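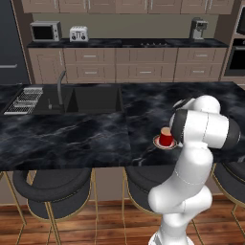 I'd been meaning to get over to the Zallitach sleep clinic's open day for two years running, and this time I finally put it on the calendar — Mon 23 March, right after dropping my son at school. My doctor thinks I have apnea, my husband is certain of it, and I wanted to see the place before spending a night there wired up. Standdale traffic was awful, so I walked in badly needing coffee (something in a little red cup on a saucer, please, like the one up top by the white robot arm!) and got herbal tea.

Sarmīte Sproģis took our group through the four bedrooms, which are nicer than my last hotel. She let me try on a Wendt mask, and it was so much lighter than the one my dad used to fight with every night! They see about 500 people a year and the wait is 37 days right now, so I signed up on the spot. My night is in April. I'm bringing my own pillow — she said everybody should.

Parking is in the Vedance lot, and bring quarters.

2 min read

Sign up for our newsletter | Contact | Back to top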